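発表用メモ「かごを二つにすると、洗濯物の行き先が決まります」
Cisville 暮らしの勉強会 2022年10月2日

(はじめに)
こんばんは。時間をいただき、ありがとうございます。日本語で長く話すことにまだ慣れていませんので、メモを見ながら話します。聞き取りにくいところがありましたら、途中で手を上げてください。
今日の話は、洗濯そのものの話ではありません。乾いたタオルや布が、引き出しに入るまでの間にどこにいるか、という話です。私の家では長い間、その場所は椅子の背でした。9月に数えましたら、家の中の布類は75枚ありました。そのうち毎日使うものは少ないです。

(スライド1を出す)
台の上に、かごを左右に離して置きます。間はあけておきます。ここが仕事をする場所になりますので、ほかの物は置きません。

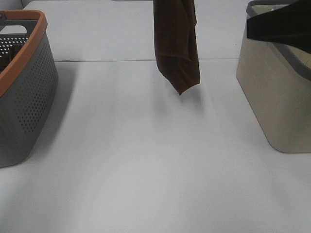 左は穴のあるグレーのかご、右はベージュの容器。間に茶色の布。

左のかごは、側面に小さな丸い穴が並んでいます。ふちはオレンジがかった茶色です。私はこの種類のかごを「これから見る布」に使います。穴があると空気が通りますので、少し湿り気が残っていても安心です。
右の容器は壁がなめらかです。こちらは「もう決まった布」に使います。見た目がはっきり違う二つを選ぶことをおすすめします。同じ形を二つ買いますと、家族は必ず間違えます。私の家では3日で間違えました。
(ここで少し待つ。質問があれば受ける)

(スライド2を出す)
次は布の持ち方です。私が以前していた方法は、両手でかかえて、まとめて移すことでした。早いのですが、下のほうに靴下が混ざっていても気がつきません。今は一枚ずつ持ち上げて、一度下に垂らします。 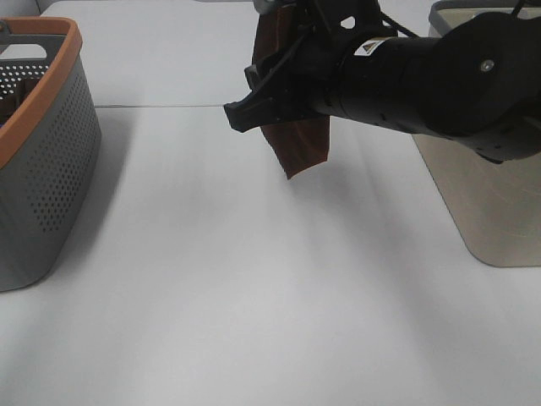 この項目の目安:2分

赤みのある茶色の布が、ゆるいひだを作って垂れています。下の端は台から離れています。このくらいの高さで持ちますと、布の形がだいたい分かります。角がどこにあるか、ほつれがあるか、そういうことを見ます。
きれいにたたむのは、まだしなくてよいです。たたみながら分けると、手が止まります。先に分けて、あとでたたみます。この順番は、AokiさんではなくてAokiという名前の洗濯店の、壁の紙に書いてありました。(笑いがなければ、そのまま進む)
一回に分ける量は、最大で3回分の洗濯までにしています。それより多い日は、次の日に残します。

(スライド3を出す)
容器の選び方について、よく聞かれます。 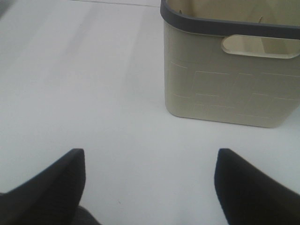
持ち手の穴と、濃いグレーのふち。

見ていただきたいのは、ふちのすぐ下にある横長の穴です。端が丸くなっています。持ち手がこのように側面に開いていますと、棚から引き出すときに指が入ります。角も丸いです。私はSkakhamの市場で容器を見るとき、最初に持ち手に手を入れてみます。痛いものは買いません。
大きさは、棚を測ってから決めてください。私は測らないで買って、Grudettiの集合住宅の狭い棚に入りませんでした。その容器は今、じゃがいもが入っています。

(時間が残ったら話す)
色の分け方、名前の札をつけるかどうか。札は、子どもがいる家では絵のほうがよいと思います。

(終わり)
質問をどうぞ。かごを洗う方法について聞かれたら、ぬるい水とやわらかいブラシ、と答える。配る紙は出口の机の上に置いてあります。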